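Bedroom walk-through, upstairs back room
Checked by Nadine Aoun, Saturday morning

Smoke alarm — OK. Pressed the button, it shrieked, the dog left. Battery is from February so we're good for a while.

Window — OK. Opens all the way and the latch catches. I'd still like the curtain tied back at night, but it's well away from any heater so I'm passing it.

Clothes on the bed — needs work! I know, I know, it's laundry, but there's a heap on each side and one has a strap hanging down over the edge, right where a foot would find it in the dark. Abla, please get these put away before your aunt stays over.

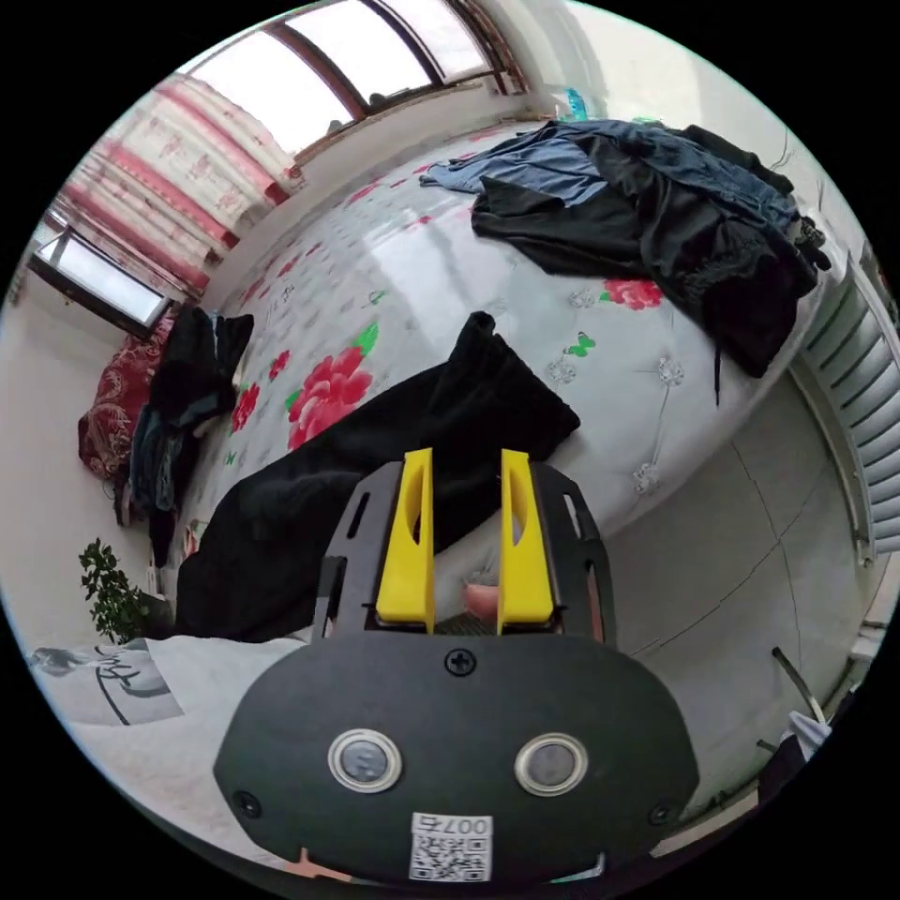
While you're at it, go through the pockets. Last time I found a lighter and two batteries rolling around together, and I don't want those going through the dryer.

Houseplant — OK, just don't let the leaves get buried under clothes when you're sorting.

Space heater (the old Garnov) — fail. The cord gets warm after 10 minutes. I've unplugged it and put it in the garage. A new Jestau is nearly $40 and I'll split it with you.

Power strip — OK, one plug free.

Path to the door — OK once the shoes are moved. I'll look again after dinner.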